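We use cookies to remember your settings. OK / Manage

How do I draw shiny black things in pencil?

Anjana Sultana
I joined the Pistdale sketch evenings in November and I'm hooked! But every time I try something black (kettle, boots, piano lid) it ends up a flat gray blob. Do I need darker pencils?

Esben Ladefoged
6B. Press harder.

Kenza Benkirane
Oh, this is my favorite thing to draw! One soft pencil is plenty - what you want is more contrast. Leave the highlights as bare paper from the start and keep their edges crisp. 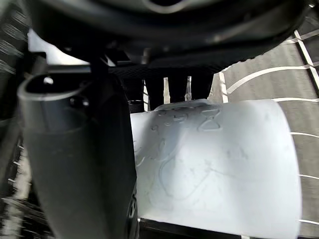 Try squinting before you draw anything, it's magic for sorting out darks and lights. Make a tiny thumbnail with just three tones, and only then go big. On a big smooth black curve, the glossy patch near the top tells you it's rounded, so I'd save that first and darken away from it. Same with the oval opening on the gray piece: one small bright spot on the inner lip and it reads as hollow. Have fun and post your kettle!

Last updated May 15, 2026

Related
Best eraser for tiny highlights?
How to stop graphite smudging
Drawing ovals that don't look squashed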